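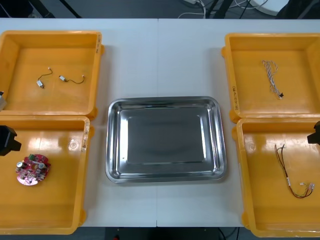

*Sorting bench with two arms, four parts bins and a steel tray.*

# About Grastari

Hi! I'm Morfudd Jarman, and I run the bench floor at Grastari. We're a small shop that teaches pairs of robot arms to handle little electronic parts: motors on their leads, bundled cable, wire harnesses, circuit boards, all the fiddly stuff that slides around and tangles. Customers send us a box of parts and a wish ("could a robot sort these?") and we work out whether one can, and what the rules around it should be.

That second bit, the rules, is what people mostly call us about now, which I never would have guessed when we started.

## How we got here

I used to work at Grasel, on a line that put control boards into small appliances. We had good robots and terrible habits. Bins got moved an inch to make room for a coffee. Labels fell off. Somebody would change the gripper tips and not write it down, and then we'd all spend the afternoon wondering why the night shift's program had gone funny. I kept a notebook of everything that went wrong, and when I left I had 249 entries in it. (My handwriting gets worse toward the end.)

Su-chen Shih read the whole thing on a train and called me the same evening. She'd been writing work instructions at Solís for years and thought the notebook could be boiled down into something a normal person would follow. We rented half a unit, bought two arms, and started in July with one bench and a very long extension cord. Su-chen still does all the writing, and she's still the one who crosses out my adjectives.

## The bench rules

We call them the bench rules because "operating standard" made everybody's eyes glaze over. There were 112 of them at one point, which was silly. The version we hand to customers now fits on a sheet of paper, and these are the ones I'd fight for:

- **One kind of part to a bin.** If you're tempted to drop a stray connector in with the motors "just for now," go get another bin.
- **Write on the bin itself.** Marker on the plastic, on the rim or the wall, where it won't get buried under parts. I've lost all faith in sticky labels.
- **Matching layout, left and right.** Bins in pairs down each side, shared tray in the middle. Each arm picks from its own side and the tray is the only place they both go.
- **Only one arm over the tray at a time.** The other one waits over its own bins. It's slower and I don't care.
- **The tray is empty before a run starts.** Look at it with your eyes. Don't take the screen's word for it.
- **Hands out means hands out.** If you need to reach onto the table, stop both arms first, including the one on the far side that you're sure isn't going to move.
- **Boards are never the first thing you try.** Get the pick working on cable, then bring out the parts that cost money.
- **Changed something? Write it down before you press go.** Tips, speed, a bin you nudged, anything.

None of this replaces the real safety standards for your equipment or the risk assessment for your site, and we'll be annoying about that if you hire us. The bench rules sit on top. They're for the everyday stuff that formal documents tend to leave to common sense, and my notebook is pretty good evidence of how far common sense gets you at the end of a long shift!

## What a trial looks like

You send us your parts, we set up a bench, and we do 1000 picks. Every drop, snag and double-grab goes in the log, and you get the whole log, ugly pages included. Thin wire is usually where the trouble is. A harness never lands the same way twice, and a lead with a tiny connector on the end loves to catch on whatever's beside it, so we spend a lot of our time on where to grab and how high to lift before moving sideways.

If the answer is "a person should keep doing this one," we say so. We told Wultix exactly that on their first project. They came back with a different part, and that one went fine.

## Who we are

There are five of us these days. Su-chen handles the documents and the training days, I handle the benches, and the other three do a bit of everything, including telling me when I've broken my own rules (they keep a list).

We run training for anybody who works next to arms like these, whether or not the arms came through us. Bring your own work instructions if you have them, the more scribbled on the better. You're also welcome to come by, watch a run and ask questions. Just please leave your coffee on the shelf by the door.

*Page last updated 13 October 2021. The current bench rules sheet is free, so write to us and Su-chen will send you a copy.*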